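Blog > Robotics Club > The Book Problem

I joined the Gritmont robotics club to build something with wheels. That was in September. It is now December and I have spent the whole semester trying to get an arm to pick up a book.

Our assignment, handed down by Myfanwy Gwynne, who runs the club with a kind smile and no mercy, was to have the arm lift a hardcover off a table and set it down somewhere else. Mugs are easy, she told us. Mugs have handles. A book lying flat offers you nothing to grab and slides away when you try.
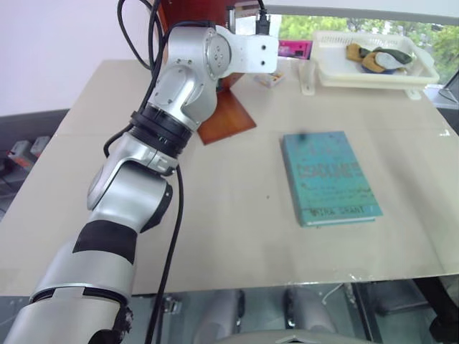 The arm and its nemesis, a teal hardcover.

Ingegerd Engström wrote our first plan, which was to push the book to the edge of the table and grab the part sticking out. I wrote the second, which I would prefer not to discuss. We log every attempt, and last night the log reached 3,643 lines, most of them mine and a few of them rude.

Our best streak so far is 19 good lifts out of 30. Cullis, the rival club across town, claims to do better, but they practice with paperbacks, and I have opinions about that.

The demo is in 3 weeks. Ingegerd wants to slow the approach down again. I want to switch to mugs.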